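Frequently Asked Questions

So many of you write in with the same handful of things that I finally sat down on a Sunday with a pot of coffee and typed up the answers. If yours isn't covered, the contact form still works (I read everything, slowly).

Who writes this blog?

Just me. I have a day job, a bus pass and a theater habit. I started writing up shows after I saw Thampi at the old Dunard Playhouse and couldn't stop talking about it at work, and a coworker very kindly suggested I put it somewhere else. That was 1,279 posts ago!

Do you get free tickets?

Sometimes. Maybe a third of what I see is on press comps, and I say so at the bottom of the review when it is. Everything else I pay for, usually rush or pay-what-you-can. I've panned shows I saw for free and raved about ones that cost me a week of groceries, so I don't think it sways me much, but you should know.

Will you come see my show?

I'd love to! Please send me the dates at least two weeks out, plus the venue, the running time and whether there's an intermission. I can manage two shows most weeks and three if one of them is a matinee. July is a lost cause, I'm at the Flirosthorpe fringe for nearly all of it and my calendar fills up before the schedule is even printed.

Do you review community theater and school productions?

Community theater, yes, happily. Some of my favorite nights have been in church basements. School shows, no. I'll go and clap like crazy but I'm not going to write opinions about a fifteen-year-old's Tevye on the internet.

Why are your reviews so short (or so long)?

Depends who's asking. I aim for under 1,000 words and mostly miss. Fringe write-ups are short, as I'm typing them on a bench between shows with maybe 15 minutes to go before the next one. The long ones tend to be new plays, where I want to get down everything I remember before it slides away.
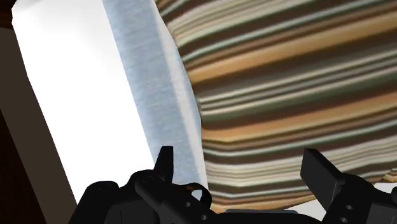 Do you do spoilers?

I try really hard not to. The summary at the top of each post is only what you'd get from the season brochure. If I have to talk about an ending I put a warning in its own paragraph, and you can scroll right past it. Plays that are more than a hundred years old get no protection, sorry. You've had time.

Where should I sit at the Dunard?

Front of the balcony, on the aisle. The main floor has hardly any rake, so unless you're tall you'll be looking at somebody's hair all through act one. The balcony stairs are steep, though. If stairs are hard for you, call the box office and ask for the side section on the main floor, which has a decent angle on everything except the far left of the stage.

What's the best show you've ever seen?

Ugh. This changes. Today I'd say Lallia, the little two-hander about the sisters and the ferry, the first time around, before they added songs. I saw it three times in one run and cried at a different spot each time. The musical version is fine! Some of the songs are even good. I just miss the quiet.

What do you wear to the theater?

Whatever I wore to work, plus a sweater, because air conditioning.

Can I quote your review on my poster?

Sure, go ahead. Please use the words in the order I wrote them and credit the blog. One company turned "not quite a triumph" into "a triumph" and I'm still a bit sore.

Do you ever change your mind about a show?

All the time. I leave the first review alone and add a note with the date I went back. The old posts on the Flirosthorpe season have a bunch of those, and in a couple of them I'm pretty rude to my younger self.

How do I get an email when you post?

There's a box in the sidebar on a computer, or all the way down at the bottom if you're on your phone. Check your spam folder for the confirmation, it loves to hide in there.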